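A round table, at last

12/8/22

I have been meaning to write about the big room for weeks, and every time I sit down to do it somebody asks me about the bus timetable, or the kettle, or whether the parcel for Orholm has turned up (it has, it's under the stairs). So I'm writing this at home with my feet up and a plate of toast, and I shall carry on until I've said what I wanted to say.

If you've been reading since the winter you'll remember what a muddle we moved into. I'd spent four years in the old Zatitberg offices, all low ceilings and brown carpet tiles, and when Ekow Sowah first walked me up here I went quiet for a full minute, which those of you who know me will appreciate. It was the brick that did it. I grew up in a house with a red brick wall in the kitchen that my mother refused to let anyone plaster, and I have had a soft spot for it ever since. And then a wooden floor as well! I'd have signed anything.

What a large room doesn't do is tell you where to put yourself. For the first couple of months we all hugged the walls like people at a school disco, and the middle was just a place you crossed with your lunch. I kept saying we needed a table out there, a proper one that people would drift towards, and Ekow kept saying yes, yes, put it on the list.

Well, the list came good in the end. I found a round one on the Nutsugah website, second-hand, with a pale top the colour of shortbread, for 39 pounds plus whatever it cost Vasilică Dumitrescu in petrol and patience to go and fetch it. He'd measured the back of his car twice and still had to drive home with the boot tied down. I'd wanted round from the start. You can squeeze one more person in without anybody getting a corner in the ribs, and there's no head of the table, so the loudest of us (me) has to take turns like everyone else.

The lamp was my own extravagance. It has a white drum shade and a round brass base, and it is the sort of thing my aunt kept by her telephone. I know there are lights enough on the ceiling already, but ceiling light is for finding things you've dropped, and a lamp is for sitting by. I still haven't sorted out the cable, which wanders over the table top wherever it fancies. There's a little clip you can get. I've bought it. I can't remember where I put it. 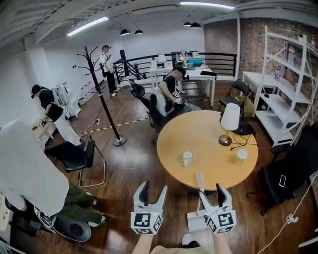
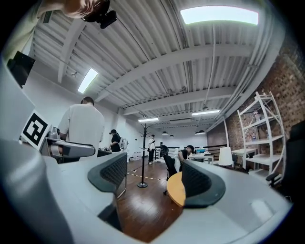
Now, chairs. I'd love to tell you we had a matching set, but we have whatever came with us and whatever got left behind, so you might land in a mesh office chair or a folding one, or in the black one with the chrome tube frame that bounces a bit when you sit down. I'm very fond of the bouncy one. Vasilică thinks it makes people look as though they're waiting for the dentist. We did price up new chairs at one point, and six of the ones I liked from Zolska came to 756 pounds before delivery, so I closed the page and made a cup of tea and decided that odd chairs were friendlier anyway.

The coat stand is the other thing I want to stick up for. It lives out in the middle of the room, and I've been asked more than once whether it couldn't go in a corner. I tried the corner! All that happened was that every coat in the building ended up over the back of a chair. Out in the open, people hang things up as they pass. Come November, when everyone arrives in something enormous and damp, I expect to be proved right all over again.

I'm less proud of the white table by the stair railing. It was meant to be for drinks, with a tray and perhaps a plant, and it has turned into the spot where bottles and boxes go when their owner is thinking about something else. I clear it on my way out and it fills up again by lunchtime the next day. If anyone has a cunning system for this, please leave it in the comments, and please don't say labels. We've done labels.

Still to do: a rug, if I can find one big enough that doesn't turn up at the edges, and some small white cups to go with the ones we've got, as the tall mugs seem to migrate downstairs and stay there. Ekow would like a bookcase. I'd like a bookcase too, but I know perfectly well it would be full of chargers by the end of the week.

I'll write again once I've been to look at rugs. There's a place out past the ring road that my sister swears by, and she's offered to drive if I buy her lunch.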